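Barnora Arm Build: Frequently Asked Questions

Maintained by Fenna Bakker for members of the Brokley shared workshop. Last revised in November.

What is Barnora?

Barnora is a small desktop arm with a two-finger gripper, built by members at the bench. The task is block handling: pick a lettered cube from a flat board, move it, release it. The Kiani controller runs the joints. A simulated copy of the arm, table and room is kept next to the real build files, and every new motion is run there first.
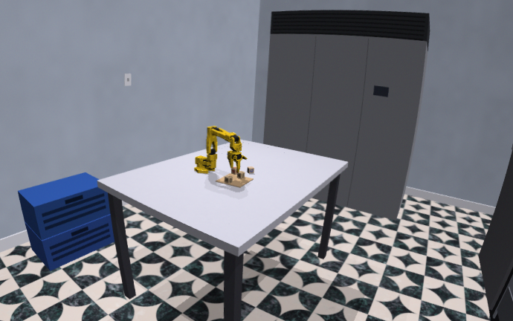
Do I need the hardware to take part?

No. The simulation runs on an ordinary laptop. Copy the project folder, open the room file and load the arm. First load takes up to 45 seconds. If the arm appears folded through the tabletop, the joint offsets were not read; reload the offsets file before sending any command.

How is the grip set?

Close the fingers at low speed until both report contact, then add 5 percent to the closing force. More than that tilts the cube between the fingers. The close-up view is the one to use for checking this, with the render size left at its low default.

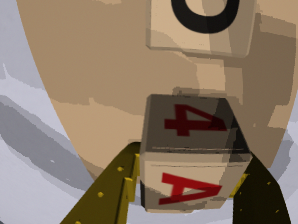

The same force value carries over to the real gripper, provided the finger pads are the current version. Older pads are smoother and need a separate setting, stored under "pads_old" in the Nudura parts file.

Why does the arm miss a block by a small amount?

Usually the board has been rotated and its angle was not updated. Positions are stored relative to the board, so an error in the angle grows toward the corners. A block resting directly on the tabletop is handled separately: its height must be entered without the board thickness, or the fingers will stop high.
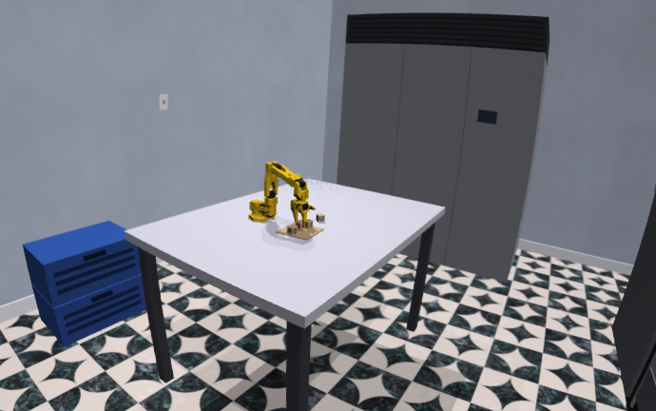

Agnes Gourlay: The angle field is in degrees, but the script that reads it wants radians. I lost an evening to this. Could the page say so?

Noted. The script now converts on load. Anyone on a copy from before November should enter radians or update.

How long can the real arm run?

Run it for 30 minutes, then rest it for 10. The shoulder servo carries most of the load and is the first to overheat. In simulation there is no limit, but servo heating is not modeled, so a long simulated run says nothing about whether the hardware will finish it.

Where should a new motion start?

Start with the fingers open and the gripper above the board, clear of the tallest block. Lower in small steps.

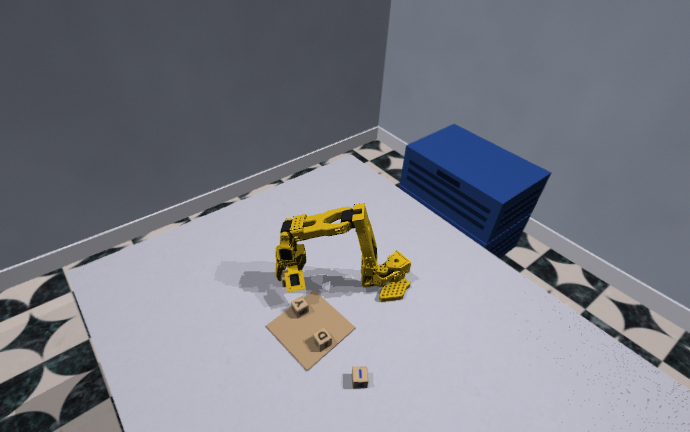
Save the joint values at each step. If the motion fails later, replay from the last saved step and compare the wrist angle first. Send logs to Fenna with the offsets file attached; logs without it cannot be replayed.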